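Notes for week 6, equipment planning. Mar 7, 2026. Typed up fast, slides later. Questions to Zoia Sydorenko before the budget sheets are due.

**Where we left off:** everybody priced the arm and then stopped. The arm is one line. Today = all the other lines.

Running case is the pin sorting cell. Task: loose map pins on a tabletop go back into a clear organizer box, by color. Small, light, round heads, thin metal shafts. Sounds cheap. It's cheap in parts and expensive in hours, keep those two columns apart.

## 1. Write the task down before you get quotes

One page max. What gets picked, where it goes, what else is on the table. Sales people will quote for a bare bench if you let them. A work table has stuff on it (basket, cans, a water bottle) and the arm has to reach past all of that. Put it in the spec.

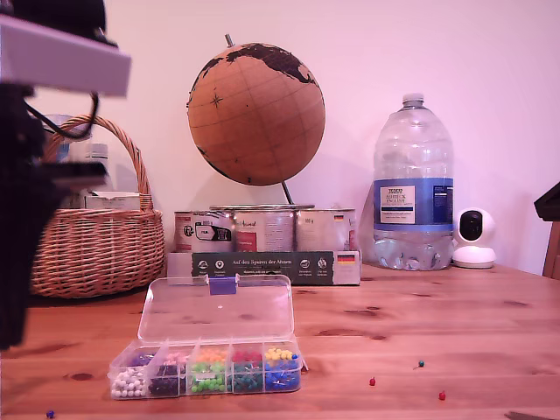 ## 2. The lines people forget

- Gripper fingers. Budget spares from day one. Stock fingers are OK for blocks, pins want a narrower tip. Ask if the vendor sells tips seperately or only the full set.
- Cables and cable routing. Length from base to controller PLUS slack for the full reach. Measure it along the floor, not straight across.
- Mounting plates, brackets, screws. Small money, long lead times.
- Camera mounts
- Consumables. For us that's pins and boxes. Pins bend, boxes crack at the hinge. Planning figure is 1000 pins per term, buy in one order.
- Somewhere to put it. Table, floor space, a chair for the operator. If you need to run on more than one surface, say so now, it changes the base you buy.

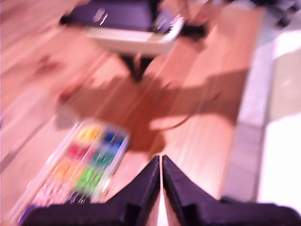
Lead times next. Last round the class used three suppliers: Heto for the arm, Kravets for fingers and plates, Onine for cables. Kravets quoted 20 days, took 46. So the whole cell sat waiting on the cheapest line in the budget. Put the longest lead item at the top of your sheet, whatever it costs.

Ask for lead time in writing. Ask again when you pay.

## 3. Hours

Setup, calibration, teaching the arm, cleaning up after. Our sheet has 40 hours for the first working version. Most of your drafts had zero!! Hours are a cost even when they're yours.

Reset time counts too. Every trial somebody tips pins out, checks the box, starts over. Ten compartments, ten colors, and a stray pin in the wrong one means picking it out by hand. 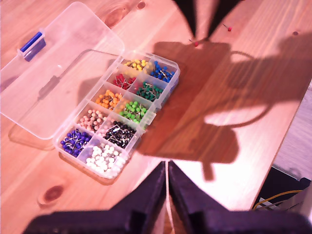 Cheapest fix is a second box filled ahead of time, so you swap instead of sorting. Second fix is fewer colors for the early trials. Both go in the plan as options with a price next to them, even if the price is tiny.

## 4. Buy, rent, or wait

Claltach does monthly rental, arm and controller together, fingers extra. Makes sense if the project ends by June. Past that, compare with buying and include resale. Don't forget shipping both ways on a rental, two groups missed it.

Waiting is also an option, write down what it costs you.

**For next time:** one page spec, budget sheet with parts and hours in seperate columns, lead time for every line over one week. Bring it on paper.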